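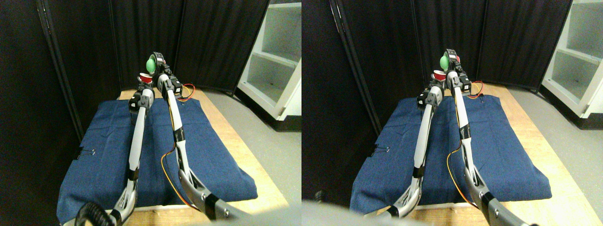
## 2. Covering and caring for your wooden tabletop

Please read this section before you put a cloth on the table for the first time. It is written for the Larkberg tables with an oiled wood top. If your table has a lacquered top, skip the steps about oil and start from "Laying the cloth."

### What you need

- One bottle of Innes table oil (700 ml, item 221)
- Two soft cotton rags without buttons or zippers
- A cloth cover of your choice. Heavy cotton and denim are both suitable.
- Mild dish soap

### Preparing the wood

1. Remove everything from the table and wipe the top with a rag that is only a little damp. Wipe in the direction of the grain.
2. Let the wood dry until the next morning. Do not use a hair dryer or a heater for this.
3. Pour a small amount of oil on the second rag and rub it into the wood. Begin at one short end and work slowly to the other one.
4. After 20 minutes, take away the oil that the wood did not drink. The surface should feel smooth under the hand and leave no shine on your fingers.
5. Leave the table without a cover for two full days.

**Caution:** Rags with oil on them can heat up by themselves and start a fire. Lay them flat outdoors to dry, or put them under water in a metal can with a lid. Never leave them in a ball in the trash. 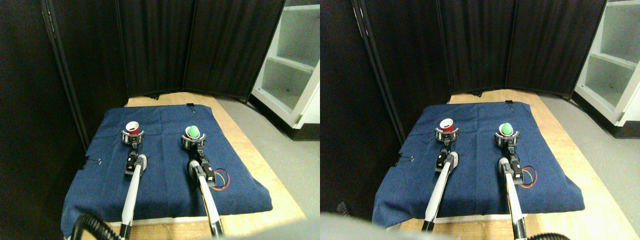

### Laying the cloth

1. Wash a new cloth before you use it, and wash it separately. Dark blue denim especially can give off color in the first washes.
2. Rub a damp white rag on one corner of the cloth. If the rag takes color, wash the cloth again and repeat the test.
3. Dry the cloth completely. A cloth that feels cool to the touch is often still damp inside the seams.
4. Lay the cloth from the back of the table to the front, and smooth it with your flat hand from the middle to the sides.
5. Check that the cloth does not hang so low that a person can catch it with the knee.

**Note:** Small wrinkles do no harm to the wood. If they disturb you, iron the cloth on an ironing board and let it cool. Do not iron on the table, even with a towel between.

If the cloth slides, put the Clostmont underlay (item 229) below it. We do not recommend rubber mats. Some kinds of rubber leave yellow marks on oiled wood, and these marks go deep.

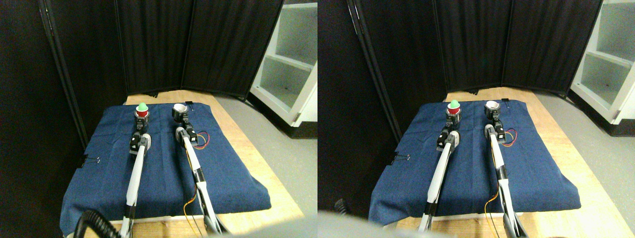

**Can I leave the cloth on the table all year?**

It is better to take it off once a month for a day. Wood changes color slowly in the light, and a table which is always covered in the same place will show a border between the lighter and darker parts. In summer, when the sun is strong, you may want to do this more often.

### If something is spilled

1. Lift the cloth right away, also when the spot looks small. Denim holds a liquid for a while and then lets it through.
2. Press a dry rag on the wood. Do not rub.
3. For coffee, tea or juice, wipe with water and a drop of soap, then with clear water, then dry.
4. Keep the cloth off the table until the wood is dry.

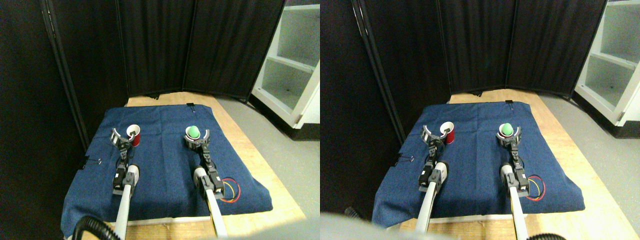

White rings usually become weaker after some days. If a ring is still there after a week, rub a little oil into it along the grain and wait overnight. Dark rings are more difficult, and for these please write to our workshop in Meswood before you try sandpaper. Marion Cairns answers the letters about surfaces. Include the item number of your oil and tell her when the table was last treated.

### When to oil again

Put a few drops of water on the wood. If they stay round, the oil is still good. If they become flat and the wood turns darker below them, wipe them away, let the wood dry and repeat the steps in "Preparing the wood." For most homes, November is a good time to make this test, shortly after the heating is turned on and the air becomes dry.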